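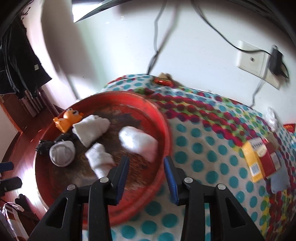

By Higuchi | Household questions | Updated September 19, 2018 | Comments: 2

Socks, basins and small washing: your questions

Why do you keep socks in a basin and not in a drawer?
In our home the drawer was always too full, and the children pulled everything out to find one pair. With a basin they look from the top and take what they need. I put it on the bed when I sort, and afterwards it goes on the low shelf. A round red basin is also easy to find when somebody asks where the socks are.

Is it bad if the inside of the basin is worn?
For dry, clean clothes it is not a problem. Ours has a big dark scuffed area on the bottom and I still use it. Please pass your hand over the surface first. If something catches on your skin, it will catch on the socks too, and then I would lay an old towel inside.

Should I roll the socks or fold them?
Both are possible. I roll the thick ones, and the others I fold once with the cuff flat. Do not turn the cuff over very tightly, it becomes loose after some months.

My white socks have become grey. Can I still pair them with the white ones?
I would not. A greyish sock beside a white one looks older than it is. Keep the greyish ones together and use them for the garden or inside boots.

How can I make them white again?
Soak them for 30 minutes in warm water with washing soda, then wash as usual. Do not put anything black in the same water. I did this in November with a new black sock and I was sorry for it.

May black things stay in the same basin as white ones?
When everything is dry, yes. I push the black ones to one side so that I see them quickly.

What do I do with toys that I find among the washing?
Leave them in the basin until the sorting is finished. An orange plastic figure with the socks does no harm, and the child will come to look for it. Before washing, please check all the pockets.

How often do you sort?
Every 2 weeks. Single socks wait in a cloth bag, and if the partner does not come before the next sorting, they become dusters.

Can I sort on the bed?
Yes, but spread a clean sheet first. A sheet with dots or stripes is pretty, only small pale things are harder to see on it, so look one more time before you shake it out.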